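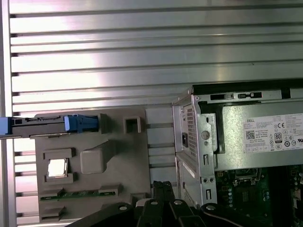

Zuzanna Baran thinks we should stop recording full runs of the desktop teardown by remote control and teach it in short pieces instead. Her note in the margin of the last entry: "Long demos teach the arm our hesitations. Cut it at every regrasp." I agree with the first half. On the second half I want numbers first, so today was spent on both ways of doing it.

Setup as in the May entry. Dell desktop on the slatted aluminum bed, open side facing the arm. Wrist camera view on the left monitor, fixed camera on the right. Gripper is the black one with the angular fingers, bolts retorqued before start. Control from the Gimeck handset, session files going to the Sokari folder under "teardown_psu".

The task for now is only the approach to the power supply: come in between the gray plate and the chassis, get the fingers level with the supply, stop, close lightly on the sheet metal, open, back out the same way. No unplugging and no lifting yet. Zuleica Dantas wants the approach solid before we put any force on the thing, and I have no argument with that.

Morning, by remote control. The gap between the plate and the chassis is what makes this hard. From the wrist camera the fingers hide the place you most want to see, so I kept drifting to the right and had to look over at the fixed camera to correct. Every look costs a pause, and the pause goes into the recording. Scaling the handset down helped with the drift but made the long move in from home painfully slow. Ended up with fast scale to the edge of the bed, then slow scale for the rest. The switch leaves a small jerk in the log. Vasconcelos filter takes it out, but check the timestamps afterward, it shifted them on two files.

Late morning, by hand. Put the arm in free drive and pushed it through the same path. Much quicker to learn and the path is smoother. Two problems. My hand and sleeve get into the wrist view, so those camera files can't go in with the rest. And with the gravity compensation set as it is, the wrist sags when I let go to press the gripper button. Worked around it by recording the path by hand, then playing it back with nobody touching the arm and saving the camera from the playback. This seems like the way to go for anything without much contact.

Demo length: full remote runs averaged 3000 samples, a lot of it standing still. The same approach by hand and played back came to 528. I don't think the short ones hold less that is useful.

Glare. The bed throws white streaks straight into the wrist camera at some angles, and so does the sticker on the plate. Turned the lamp down to 70 percent and left it there for the rest of the day. Do not turn it back up halfway through a set, or the two halves will look like different places. If someone from Skellstead needs the bench light, they can use the clip lamp on the shelf.

Reference points I used for lining up, so that whoever goes next uses the same ones: the round screw head on the bracket beside the vent grille for height, and the blue handle piece on the latch as the left limit. If the blue is sliding under the fingers you are too far left. The label on the supply is no good for this, it is too far over and too easy to chase.

After lunch tried Zuzanna's cuts on the remote files. Cutting at the scale switch is easy and clean. Cutting at the regrasp is a matter of taste, and she and I marked different spots on the same file. We need a rule. Proposal: cut when finger speed has been zero for half a second, and let the script do it.

To do:
Fix gravity compensation at the wrist before more hand guiding.
Write the cut script, run on all remote files from this morning.
Ask Zuleica how much squeeze she'll allow on the supply housing.
Repeat the playback set with the chassis turned a few degrees each way.

Arm parked and powered down at 5:40. Computer left in place on the bed, please don't move it.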